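Shoes off at the door, please

I grew up in a house where you could have performed minor surgery in the hallway and still not have been asked to take your boots off. Mum vacuumed, Dad tracked mud, and the carpet was the colour of weak tea by the time I left for uni. So I'm a convert, and converts are the worst kind of people to invite to dinner. I know this. I'm going to go on about it anyway.

My conversion came courtesy of Debora Caruso, who rented me the back bedroom of her place in Modambridge for nine months and laid down one rule before she'd even handed me the key. Shoes off. No exceptions for tradies, no exceptions for "just ducking in for my wallet", no exceptions for her own brother, who once stood on the mat in the rain arguing the point until she shut the door on him.

I thought it was a bit precious, to be fair. Then I got used to it, and then one night I went to a party at a mate's flat, walked straight across the rug in my sneakers and felt like I'd tracked across somebody's bed.

The usual argument against is that it's rude to your guests. You're asking grown adults to show you their socks! And yes, there's something a little undignified about hopping on one leg while holding a bottle of red. But I reckon most of the awkwardness comes from hosts doing it badly. They say "oh, don't worry about it" in a voice that means worry about it. They have a heap of thongs and gumboots behind the door and nowhere to sit. Fix that and people are perfectly cheerful. Put out a chair. Buy some spare slippers, all in the one plain colour, and park them on a low shelf where a visitor will see them without being told.

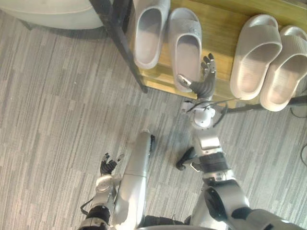 What about the fancy frocks?

All right, I'll give some ground. My friend Noemi Lindqvist is five foot nothing and plans her trouser hems around her heels, and she says being made to take them off at a party is like being asked to hand over her legs. I've got no good answer to that. For a proper do, with canapés and so on, I let it slide and clean the floors in the morning.

I also let it slide for anyone with dodgy knees or a bad back – my uncle can wear whatever he likes in my lounge room, and does.

Everyone else, though, can cope. I've paid $113 for a carpet clean after one wet January barbecue, and I'd sooner have spent it on prawns. You're welcome at mine any time, there's a chair by the door, and if you've got a hole in your sock I've got six worse pairs in the drawer.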